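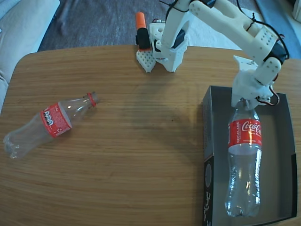 Reading time: 3 minutes

What Happens to a Plastic Bottle?

Most drink bottles are made from a plastic called PET. The letters are short for a very long name, polyethylene terephthalate. You can say it like this: polly-ETH-uh-leen ter-uh-THAL-ate. Most people just say PET.

PET is made from oil and natural gas. It is light, it lets light through, and it does not shatter when you drop it.

How is a bottle made?

A bottle starts out as a small, thick tube called a preform. It looks a bit like a test tube. The screw threads for the cap are already on it.

A machine heats the preform until it is soft. Then the preform goes inside a metal mold, and air is blown into it. The soft plastic stretches out like a balloon until it touches the sides of the mold. It cools quickly and keeps that shape.

Why is the bottom bumpy?

Soda has gas in it, and the gas pushes on the bottle from the inside. A thin, flat bottom would bulge out and the bottle would fall over. Many soda bottles have a base with rounded feet, a little like the petals of a flower. It is called a petaloid base. The feet help the bottle stand up straight. Turn a soda bottle over and look for them.

Where does it go when it is empty?

If the bottle goes in a recycling bin, a truck takes it to a sorting center. In the town of Travcombe, the sorting center opens at 6 in the morning. Adwoa Appiah works there. Her job is to watch the moving belt and pull off things that do not belong, such as garden hoses and diapers.

"We get shoes every day," she says. "Usually one shoe."

Magnets lift out steel cans. Other machines shine light on the plastic to tell one kind from another. The PET bottles are squashed together into big blocks called bales. A truck carries the bales from Travcombe to a factory in Grurden.

At the factory, the bottles are chopped into flakes and washed in hot water to get rid of glue and bits of label. The caps are usually made of a different plastic. Cap flakes float in water and PET flakes sink, so a tank of water can separate them.

The clean flakes are melted and made into pellets. The pellets can become new bottles, food trays, carpet or the fluffy filling in a winter coat.

What can you do?

Empty the bottle before you recycle it. Ask an adult whether your town wants the caps left on, as the rules are different from place to place.

Words to know

Preform: a small plastic tube that is blown up to make a bottle.
Bale: a large block of squashed material, tied together.
Flake: a small, flat piece.
Pellet: a small, hard piece of plastic, ready to be melted.

Written by Narendra Mittal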